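Plugging Along

The student automation club at Onditz starts its evening sessions at six, and by the time I arrived the argument over wiring was well under way. I had been promised robots doing the fiddly work a technician does with a pair of fingers. I've been promised that before.

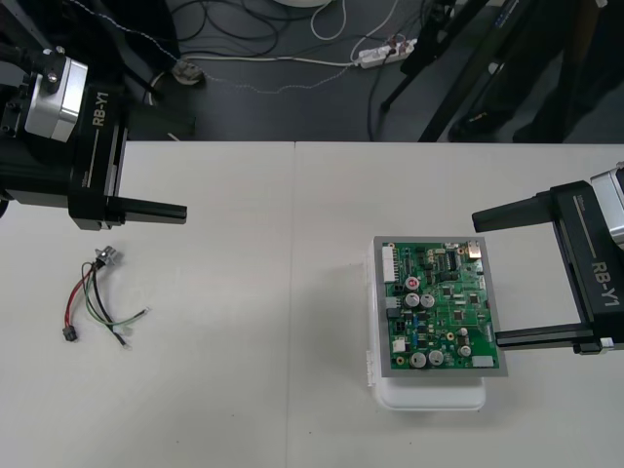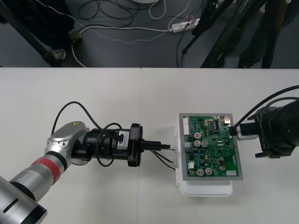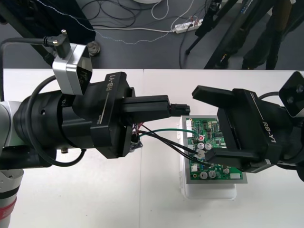
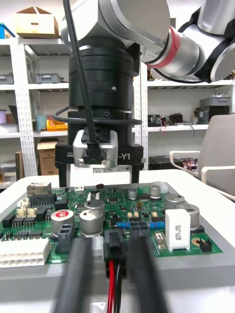
Two arms, one green circuit board, and plugs that have to go where they belong.

The project is called Koster, and it has 11 students on its books. Their goal is modest on paper. They want a pair of arms to fit connectors to a board without a person stepping in, and to do it 200 times in a row. If you've ever put a plug into an appliance board you'll know it takes a second or so and very little thought. The club has been at it since February.

I asked how close they were. The answer came with a lot of throat clearing. Their logbook holds 482 attempts, and the longest clean run in it is one I could have matched before my coffee went cold. A rigid part, they told me, is easy enough. Wires are the trouble. They flop, they spring back, and they never sit the same way twice, so whatever worked on the last go may be useless on the next.

Fair enough, but I'm still not convinced this is where a student's evenings should go. Plenty of factories leave wiring to people and seem in no rush to change. The club's backer, a small parts supplier called Jaiswal, says the work will be useful to industry. It would say that. When I asked what it planned to do with the results, I got a brochure.

What the students learn is a better question. Several had never read a wiring diagram before they joined. Now they argue about strain relief over takeaway noodles, and a couple of them can tell you why a latch won't seat from the sound it makes. I'd hire them, though maybe for reasons that have little to do with the arms.

In June they go up against Erer, a rival club with 2 wins behind it and, by all accounts, a much simpler machine. The rules allow one restart. Koster's members spent a good part of the night I visited debating when to use it, and they were still going when I left to catch the last bus.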